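Home Notebook Patterns Supplies Workroom Archive Contact

Workroom notebook, 26/08/2026

Continuing with the Sedberg top. All the blocks are now pieced and pressed, and I have started to put the rows together. I had planned a scrappy layout with no rule at all, but when I put the blocks on the floor the dark ones made a heavy corner, so I moved them until my knees hurt. Final layout is 14 rows with 12 blocks in each. I wrote the row number on a piece of masking tape and pinned it to the left block of every row. Please do not take these off when you need the table.

Seam allowance: I measured again on the small machine and it sews a little too wide. For one seam it does not matter, but over a full row I lost nearly 2 inches compared with the first row, which I made on the big machine. I opened the worst four seams and sewed them again. Now the row is still short but it can be eased. For the rest I stay on one machine only, with the needle moved one position to the right. 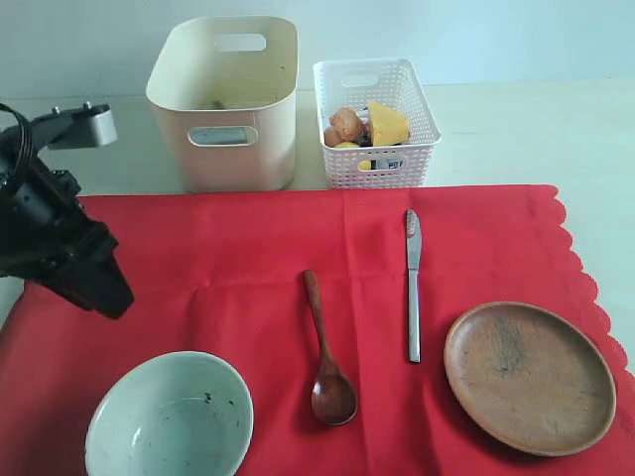

Photo: Prurnton workroom

Pressing. With the first rows I pressed the seams open, as I was taught, and the points are nice and flat. With the later rows I pressed to one side, odd rows to the left and even rows to the right, and the seams lock together when I pin them. It goes much faster. The open ones have to be pinned at every crossing and they still slide. I will not press the first rows again, it would stretch the lawn, but the next top will be all to the side.

Thread. The Baysal cotton is good for piecing, fine and with almost no lint. I used the last full spool in the middle of row nine, so from there it is Bromex. The Bromex is thicker. I had to lower the top tension a bit, and on the thin lawn it makes a ridge that you can feel with the finger. After washing I think this will disappear, but I am not sure. To check: make a small sample with both threads, wash it two times, and keep it in this notebook.

Total pieces cut so far for the border: 392. This is too many for one side and not enough for all four. I counted the length without the corners, which was a mistake of mine. I can cut the missing ones from the blue floral, where there is still a good piece left, or I can make plain corners in the cream. Plain corners would be calmer – and I would finish before December.
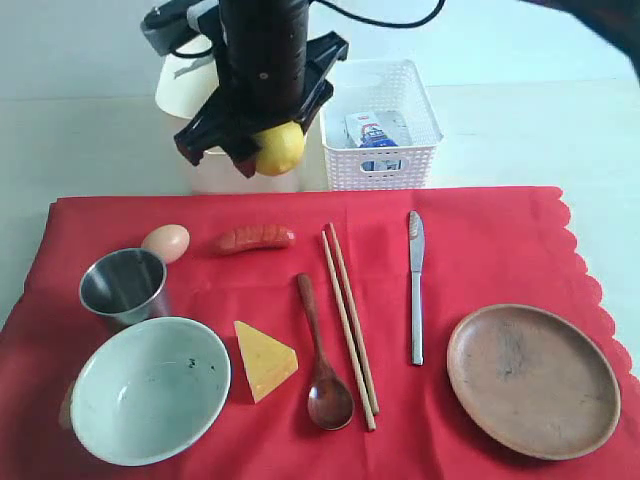 Batting. We have the thin cotton and the wool. I put a few blocks on each and looked at them for a day. The wool is lovely and light, but it makes every quilting line very visible, and my lines are not so straight that I want this. Cotton, then. It should be soaked in warm water first and dried flat, and not in the dryer like last time, when it came out with a hard fold.

Backing: wide sheeting, washed, not ironed yet. It has to be at least four inches bigger on each side. The one in the blue bag is too narrow, I measured it. If I join it, I would prefer the seam off center, so that it does not lie exactly under the fold of the quilt.
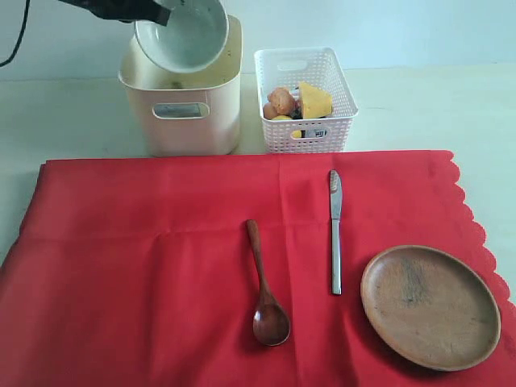 Quilting design is still open. I made three drawings. The diagonal grid is the easiest to mark with tape, but it crosses the thick points where eight seams meet, and the walking foot jumps there. Straight lines beside the seams would avoid this. I tried it on a leftover block with stitch length 3 and it looked clean, only the start and the end need to be tied and buried by hand.

Needle changed after row ten, it was making a small clicking sound on the lawn. Old one is in the jar with the tape on the lid.

Next: join rows in pairs, then the pairs. Soak the batting. Decide the corners before I cut anything more from the blue.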